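Why does leaving out the "bad" demonstrations make my sweeping policy worse?

Posted in Robot Learning, Methods and Results

Soledad Maldonado

Hello everyone, and thank you in advance for your patience, because I'm fairly new to imitation learning and I may be asking something obvious.

I'm trying to reproduce the cleanup result from the Rokel group's write-up on a two-arm tabletop setup. The task is the usual one: bits of trash on a mat, a dustpan in one hand, get everything off the mat and into a bin. We recorded 1,034 teleoperated demonstrations over the summer and I trained on all of them as a first pass. The policy finished 91 percent of its trials, which made me very happy!

Then in October I went back and cleaned up the data. I took out every episode where the operator missed a piece, bumped it the wrong way, or had to come at it a second time. That left an even 1,000. Same network, same number of training steps, same starting layouts. Success fell by 13 points, and I have rerun it enough times to believe it. The failures all look alike, too. The pan arrives a little off, the piece slides past the lip, and then the arm just hovers there as if it has no idea what to do next.

Everything I had read told me cleaner data is better data. Have I broken something in my pipeline – or is this a known effect? And if it's known, how do people decide what to keep?

Ojala

Known effect. You deleted the recoveries. Put them back.

Also check your normalization stats, if you recomputed them after filtering then you changed two things at once.

Abla Qudah

Welcome, Soledad! Please don't feel shy about asking, I lost most of a spring to this same puzzle when I was working on the Trundatwood benchmark, and I wish I had posted about it sooner.

Ojala is right, though I'd like to spell it out a bit more for anyone who finds this page later. When your operators do everything perfectly, the recordings only cover the states a perfect operator passes through. Your policy is never quite that good. It drifts by a centimeter, the piece ends up somewhere no clean episode ever had it, and there is nothing in the training set to copy. The hovering you describe is what I would expect to see. Those 34 messy episodes were a small slice of your total, but they may well have held nearly all of your examples of "the pan is in the wrong place, now fix it."

What worked for us was sorting by segment instead of by episode. We went through each recording and marked the stretch where the mistake was being made and the stretch where it was being put right. The first got masked out of the loss, the second stayed in. It's slow, dull work (I did mine with the radio on), but you only have 34 to get through, so you could finish in an afternoon. If you train on the full set with the masks in place, I'd be curious to hear whether you get past your original number.

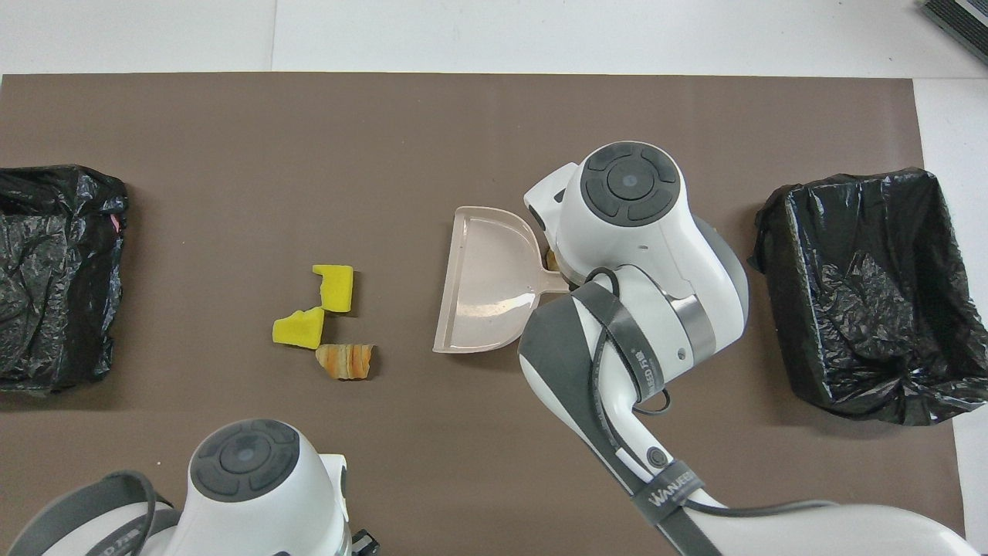 Layout variety matters nearly as much as recoveries for this task, and I'd look at it before recording anything new. A policy can learn "sweep toward the middle" without ever learning to look at the trash. We set up our starts so that the pieces differ in how they behave against the lip of the pan, as with the two yellow sponge pieces and the bit of bread there, clustered on one side of the dustpan's open edge with a bin over on the other side. A light, springy piece and a flaky one don't necessarily respond to the same push, and an approach angle that suits one can be poor for its neighbor. If nearly all of your starts have the trash in one easy spot, your corrections will all be the same correction, and the policy will only know how to fix that one kind of miss.

Two smaller things. Keep a fixed list of test layouts that nobody trains on, and write down which piece was missed in each failed trial along with the pass or fail. We kept ours on paper at the Fumville lab for months and it told us far more than the success rate did. And when you do record more, ask your operators to begin some episodes with the pan already in a poor position. You'll get correction data on purpose that way, and they won't have to fake a mistake, which never looks quite natural in my experience.

On your last question, about what to throw away altogether, I'm fairly conservative. I drop an episode if the cameras and the joint readings are out of sync, or if the operator gave up partway. Nearly everything else stays, with masks where it needs them.

Do report back, and if the masking gives you trouble, post how your episodes are stored and I'll have a look – it took me a couple of tries to get the boundaries right with action chunks, so you may want to leave a little margin on either side of each mistake.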